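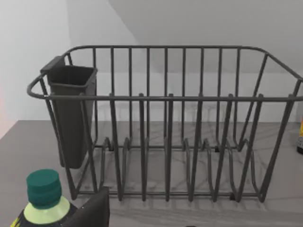 A wire dish rack on a marble-patterned countertop (computer rendering).

Fekevard Kitchen Words

A data card for a collection of household vocabulary and kitchen sayings

Version 2, released 2022-05-01

Welcome, and thank you for reading the card before opening the files. Fekevard Kitchen Words is a collection of 1,199 short entries recording what people call the things in their kitchens, the chores they do there, and the odd little phrases that get handed down along with the good saucepan. It began as a shared list between two cousins-in-law who could not agree on what to call the end slice of a loaf of bread, and it has grown a good deal since then, mostly over the phone and mostly in the evenings.

What you will find in an entry

Each entry is one row in a plain comma-separated file. The columns are:

entry_id – a number that never changes, even if the entry is later corrected
headword – the word or phrase as the speaker gave it
meaning – a short explanation in everyday English
topic – one of 13 topics, listed in topics.txt
place – the town or county where the speaker learned the word, which may be a long way from where they live now
learned_from – grandmother, neighbor, school cafeteria and so on
example – a sentence using the word, in the speaker's own phrasing wherever we could get it
notes – anything else

The notes column is the one I would read first, if I were you. Plenty of people gave us a word in half a minute and then talked for a quarter of an hour about the aunt who used it, and I have kept as much of that as I was given permission to keep. Some notes run longer than the rest of the row put together. If your spreadsheet program cuts them short, open the file in a text editor and you will find them whole.

The topics are uneven, and I have left them that way. Bread, leftovers and washing up are very full. Preserving is decent. Knives and sharpening is thin enough that I nearly folded it into another topic, but Abilio Carretero talked me out of it – he has a list of his own that he promises to send.

How the entries were gathered

Most came from conversations. We asked people to walk us through an ordinary supper from start to finish, from lighting the stove to putting away the last plate, and wrote down any word we would not have used ourselves. This worked much better than asking "do you know any unusual words?", a question that makes nearly everybody go blank. A smaller share came in by letter and by email after a notice ran in the Arroyo newsletter.

Every entry was read by two people before it went in. Where we disagreed about a meaning, we called the speaker back if we could, and if we couldn't, the entry carries the word "unsettled" in its notes. Please do not quietly drop the unsettled ones when you use the collection. Several of them are my favorites.

Spelling was the hardest part by far. Many of these words have never been written down by the people who say them, so we asked each speaker to choose a spelling and then stuck with it. You will see "skrimmage," "scrimmidge" and "skrimmidge" as three separate entries, all of them meaning the bits left in the sink strainer. They are cross-referenced in the notes.

What changed in version 2

The old "region" column is gone and "place" has taken over from it. Region was my idea and it was a poor one, as half the speakers had moved about as children and did not know what to put.

We removed 6 entries at the request of the people who gave them. Their numbers have been retired and will not be used again.

The Brandton entries, which had been sitting in a separate file for no good reason, are now in the main one.

Things to be careful about

This is a small and friendly collection, and it leans heavily on people we already knew or were introduced to. Older speakers are far better represented than younger ones. Please don't use it to say how common a word is, or to draw a line on a map between one word and another. It can tell you that somebody said a thing and where they picked it up, and that is as far as I would trust it.

Names of speakers have been left out throughout. First names do turn up in some of the example sentences, and in those cases the speaker asked us to leave them in.

Files

kitchen_words.csv – all the entries
topics.txt – the topics, with a line or two on what belongs in each
changes.txt – a longer list of corrections than the one given here
letters/ – typed copies of the letters we had permission to share

Use and credit

You are welcome to copy, print, read aloud and build on the collection for any purpose, so long as you credit Fekevard Kitchen Words and pass along the same permission to others. If you put it to use in a classroom, I would dearly love to hear how it went.

Corrections and new words are always wanted. Add them to the project's issue page, one word to an issue if you can manage it, and tell us where you learned it and from whom.

Compiled by Rhydian Landeg and Abilio Carretero.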